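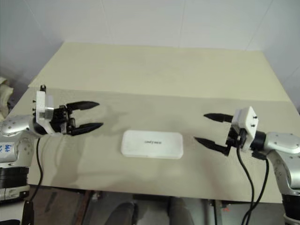 A flat white case on a two-tone tabletop.

VISTMONT TENANTS QUESTION "PAPERLESS" BILLING FEE

VISTMONT, July - The Vistmont Renters League is asking Bronari Property Services to explain a new monthly charge before it shows up on tenants' statements.

Bronari told residents of the Sosel Apartments last month that anyone who still gets a paper bill will pay an extra $2 a month. The company's letter says the change will "modernize the resident experience." It does not say what a paper bill costs to print and mail, and two written requests for that number have gone unanswered.

"We'd like to see the math," said Baltazar Bautista, a spokesman for the League. "They say it's for the trees. Fine. Then why did the announcement come as a four-page letter in a padded envelope?"

The Sosel has 300 apartments. The League says many older tenants have no printer or home internet and were given 48 hours to sign up for the online portal. Several who tried were sent back to the login page.

Bronari has called the fee "optional." The League doubts that word fits a charge that starts by default, and it wants the fee put on hold until the company releases its costs and offers a sign-up period of at least a month.

Tenants can bring their letters and recent bills to an open meeting Saturday at 10 a.m. in the Sosel lobby. Bronari has been invited and has not said if it will send anyone.

Contact: Baltazar Bautista, Vistmont Renters League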